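**1/** Budget season for the picking cell, so you all get a thread. We want to go from one bin station to a proper two-station setup by November, and I've spent all of Sunday, May 3, 2026 in a spreadsheet. Please send snacks.

**2/** First thing I learned: the arm is the easy line! Everyone asks me what the arm costs. What eats the money is fingers, cables, brackets, clamps, bins, and the little fittings you order one at a time and pay shipping on every time.

**3/** Got two quotes for spare gripper fingers. Eynon wants $216 a set. Zokov wants $200 but the lead time is awful (and they charge extra for the mounting plate, which I found on page four). Going with Eynon unless somebody talks me out of it.

**4/** Cable ties: one bag of 100, $55 because I picked the fancy releasable ones. I regret nothing. If you've ever cut a regular tie off a live cable bundle with your heart in your throat, you get it.

**5/** Bins are where I'm stuck. Metal floors take a beating and scuff up fast, and they throw glare right back at you. Torthorpe sells a matte liner that looks perfect – and they won't sell me fewer than a full case. Anybody want to split one?

**6/** Software: we're on the Lidinum planner and I'm putting in for a second seat. Wanted to skip it and share the login. The license says no, very clearly, in bold.

**7/** Also added a line called "stuff to pick up." Scrub brushes, sponges, clear plastic bits, whatever's shiny and annoying. Clear things are the ones I want more of, so that's where the dollar store run is going. Cheapest line on the sheet and the one I got the most questions on, go figure.

**8/** The KUKA over the bin, fingers right down at the sponge. I'd like a second one of these stations, please and thank you. 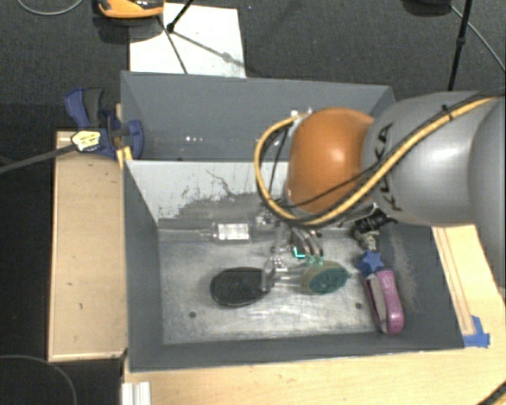 **9/** Sheet goes in tomorrow. If you've budgeted spares for a cell like ours, tell me how many finger sets you go through in a year – I've got two down and I'm nervous about it.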